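Preparing the Home for Winter: A Conversation on Household Textiles
2/13/25

Cường Sầm has managed the garment and bedding care service at Sastness for 16 years. In that time, he said, the questions residents bring to the counter have changed very little.

"People ask how often, and they ask how hot," Mr. Sầm said. "We would prefer that they begin with the care label."

The service handled 903 items last year, most of them coats and bedding. Mr. Sầm noted that filled garments call for particular patience. He advises closing every zipper before washing, using a small amount of mild detergent, and running a second rinse.
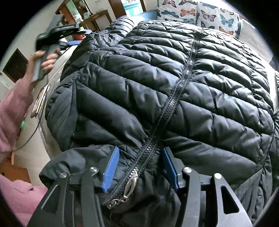 Drying is the stage at which most damage is done, he continued. High heat can harm a synthetic shell, and filling that remains damp will clump and develop an odor. The staff dry such items on low and stop the machine several times to break up the filling by hand.

"A coat may feel dry on the outside well before the inside is ready," he said. "We leave ours on a rack overnight — longer in July, when the air is humid."

Bedding is treated on a separate schedule. Mr. Sầm recommends that sheets and pillowcases be washed weekly and that quilted covers be washed every 3 months, or sooner in homes with pets. Covers should be aired between washings, with the window open if the weather allows.

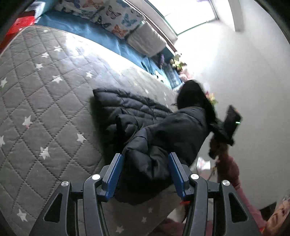 A quilted cover with a star print and two pillows in daylight.

Asked about storage, Mr. Sầm was firm that plastic bags should be avoided. Cotton bags from Lirkeo and Genar are available at the counter, and residents may also bring their own.

The service will move to larger rooms at 135 Trương Street in July. Hours and prices will remain the same, and items left before the move may be collected at the new address.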